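How a Rover Knows Where It Is

A satellite phone or a car can find its place on Earth by listening to navigation satellites. A rover on the Moon or on Mars has no such satellites to listen to. It has to work out its position in other ways, and it usually uses several of them together.

This page explains the main methods. Words in the word list at the end are used often, so read that part first if you like.

Counting wheel turns

The simplest method is called odometry. A rover has a sensor in each wheel that measures how far the wheel has turned. If you know the distance around the outside of the wheel, you can multiply it by the number of turns to get the distance driven.

Suppose a wheel measures 1650 millimeters around the outside. After 4 full turns on firm ground, the rover has moved forward 6600 millimeters, or 6.6 meters.

The method has a weakness. On loose sand a wheel can spin without pushing the rover forward. The sensor still counts the turn. Engineers call this slip. If the rover above slips so much that it moves only half as far as its wheels say, it has really traveled 3.3 meters. A rover that trusted its wheels alone would mark itself in the wrong place on the map, and every later position would carry the same error.

Sensing turns and tilts

A rover also carries an inertial measurement unit, or IMU. The IMU holds two kinds of sensor. Gyroscopes measure how fast the rover is rotating. Accelerometers measure changes in speed, and they also feel the pull of gravity, so they can tell which way is down.

With the IMU, the rover can tell that it is tilted nose-up on a slope, or that it has turned to the left. Very small errors in the gyroscopes add up as time passes. This is called drift. To correct it, a rover can look for the Sun with a camera. The computer knows where the Sun should be in the sky at that date and time, and compares this with where the camera sees it. The result tells the rover which way it is facing.

Comparing two pictures

The next method is visual odometry. The rover takes a picture, drives a short distance, and takes another. Its computer picks out features that appear in both pictures, such as the corner of a rock or the edge of a small pit. It then measures how far each feature has shifted.

Features close to the rover shift a lot. Features far away shift very little. Using 2 cameras side by side, the computer can also measure the distance to each feature, in much the same way that your two eyes help you judge distance. From the distances and the shifts together, it calculates how the rover moved. Wheel slip does not spoil the answer, as the wheels are not used.

Visual odometry needs something to look at. Smooth sand with no rocks gives the computer few features to match. Deep shadow causes the same trouble.

Using coordinates

Knowing how far you have moved is useful only if you can write down where you are. Mission teams do this with coordinates. They choose a starting point, often the landing site, and measure two distances from it: one toward the north and one toward the east. A flat map can then be divided into squares of equal size, and any rock, crater or rover can be given a square.

At the Druvden learning center in Gisamstead, Mairéad Ó Conaill teaches coordinates to school groups with a tabletop map. The columns have letters and the rows have numbers. One student reads out a square, and another moves a model rover, named Bustos, to that square by the shortest path that avoids the hills.
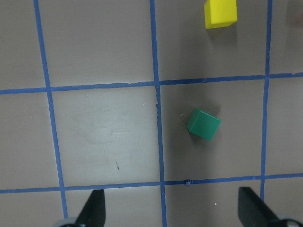
Matching the view from above

Spacecraft in orbit take pictures of the ground below. A team on Earth can compare these with pictures sent by the rover. If the rover sees a large boulder to the north and a crater rim to the east, the team searches the orbital picture for a spot where both would be seen in those directions.

The match gives a position on the map that does not depend on how far the rover has driven. Errors from slip and drift can be removed at this point, and the rover starts its next drive from a corrected position. Some newer rovers can do part of this matching on their own computers.

Try it: measure slip

You need a toy car with rubber wheels, a ruler, a strip of paper, a pencil and a tray of dry sand.

1. Wrap the paper once around a wheel. Mark where the end meets the paper, then measure that length. Write it down.

2. Put a pencil mark on the side of the wheel.

3. Place the car on the sand. Turn the wheel with your finger until the mark has gone around 6 times, and let the car move forward by itself.

4. Measure how far the car moved.

5. Multiply the length from step 1 by 6. Subtract the distance from step 4. The answer is the distance lost to slip.

Repeat the test on a wooden floor and on a carpet. Raise one end of the tray and test again uphill.

Word list

Coordinates: numbers or letters that give a position on a map.

Drift: a small error that grows with time.

IMU: a unit that senses turning, tilting and changes in speed.

Odometry: measuring distance by counting wheel turns.

Slip: wheel movement that does not move the rover forward.

Page last checked 31 May 2026.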